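Timidberg Shared Workshop, Robot Build Group
Minutes of the meeting of December 14, 2022

Present: Theda Wiegand (chair), Sherif Hegazy (notes), and most of the regulars. Apologies from the laser cutter people, who had a booking.

1. Last time's minutes

Agreed, with one correction. The spare power supply was lent to the Skarnilura model railway club and has not been given away. Theda has it in writing that we get it back.

2. Where the build has got to

Theda opened with the good news, which is that both arms now run from the one start script. Up to August we were still starting them in separate windows and hoping they agreed with each other, so this is a big step and there was proper applause. The script lives in the shared folder under the name Endila, which is also what people have started calling the robot. Sherif asked if we were going to vote on the name. General feeling was that it had already happened.

The right arm no longer droops when it is left holding something for a while. Theda retightened the shoulder joint and redid the zero position, and the droop went. She would like someone other than her to learn the zeroing routine, as it is only written down on the back of an envelope at present. Sherif said he'd do it, and will type up the envelope.

The left arm is fine mechanically but still wanders a little when it moves slowly. Discussion went on for a good while! One side thinks it is friction in the elbow, the other thinks the control gains were copied straight over from the right arm and don't suit it. We will try the gains first, because that costs nothing but an evening.

3. The dish rack task

This is the one everybody had come for. The task is plates lying on the table, rack in the middle, and the robot puts the plates in the rack. We have a pink one, a green one and a blue one, so it's easy to say out loud which plate we are talking about.

Plates are a lovely problem. They are thin, they're round, they slide off when you nudge them, and you can't get a finger under a flat one without some sort of trick. Then once you have it you need to turn it on edge and find a slot between two pegs. Theda said she now watches people do the washing-up with real respect. 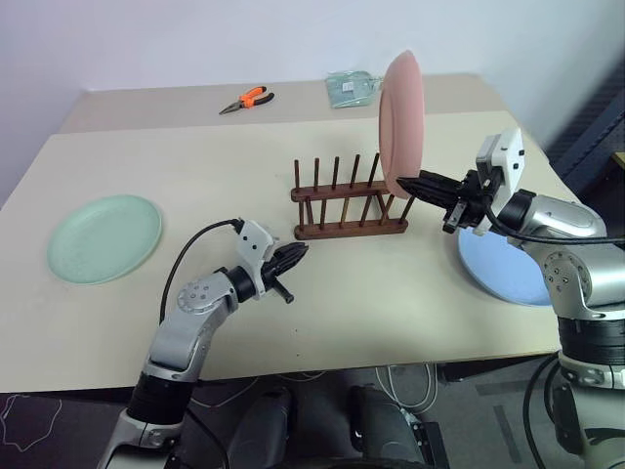
Right gripper on the pink plate at the end of the rack. Green and blue plates still on the table.

Results from the latest set of tries: some 76 attempts with a single plate, all logged. Sherif has gone through the log and sorted the failures by type. The most common is the plate meeting the top of a peg and tipping away from the slot. Next is a poor grip at the start, where the plate swings as soon as it leaves the table. Dropping the plate altogether is now rare, and everyone was very pleased about that.

Points raised:

The angle of the rack. Several people asked if we should square it up with the table edge. Theda would like to keep it on the diagonal, as the right arm reaches the slots at that end with the wrist in a comfortable position. Agreed to leave it alone until the new year and then try it both ways.

Which part of the plate to hold. Gripping low down gives good control near the slot but leaves little room between the fingers and the pegs. Gripping higher gives room but the plate waggles. No decision. Sherif will run a set with the higher grip and bring numbers.

What the left arm should be doing. At the moment it has no job in the single-plate version. Suggestions were to steady the rack, to steady the plate, or to pick up the next plate while the first is going in. The last got the most excitement by far, but it needs the arms to keep out of each other's way and we have no checking for that yet. Steadying the rack is the sensible first go.

Finger surfaces. The textured fingers are much better than the smooth ones we began with. Someone offered to bring in rubber sheet in case we want to compare.

4. Wrist cameras

Both wrist cameras are working. The picture from the right one still freezes now and then, and unplugging and plugging in again clears it. Sherif suspects the cable gets tugged when the wrist turns a long way. He'll reroute it with a bit more slack and we'll see. There was a plea for the cable ties to be cut flush, from a member with a scratched hand.

5. Cables and tidiness

The cables under the table need sorting out. Theda proposed a tray fixed to the underside, agreed at once. In the meantime please step over the white cables and don't pull on one to find out where it goes.

Pliers and other tools are to go back on the wall at the end of a session. Small parts should be kept in labelled packets, please.

6. Money

We have a quote from Fiadzo for 2 spare motors. It is more than we hoped but less than we feared. Agreed to order one now and the other when the subs come in. Theda to place the order and ask about delivery.

7. Open evening

The workshop would like us to show the robot at the next open evening. Lots of enthusiasm for this. We'd run the single-plate version with one of us standing by the stop button throughout, and a chair or a bit of rope to keep small hands back. We talked over whether visitors could have a turn at driving the arms. Theda is keen and thinks it would be the best thing in the building, provided we turn the speed well down. Sherif is keen too but wants to see the speed limit tested first. Agreed to test it and decide at the next meeting.

8. Any other business

A new member asked how much you need to know before joining in. Answer from the whole room: nothing much, come along and hold a torch. Three of the present group started that way.

The kettle is working again.

Actions

Sherif: learn the zeroing routine and type it up
Sherif: higher grip tests, with numbers
Sherif: reroute right wrist camera cable
Theda: order motor from Fiadzo
Theda: cable tray
Theda and Sherif: left arm gains, then the speed limit test

Next meeting in the new year, 7 pm, back room as usual. Theda will send the date round.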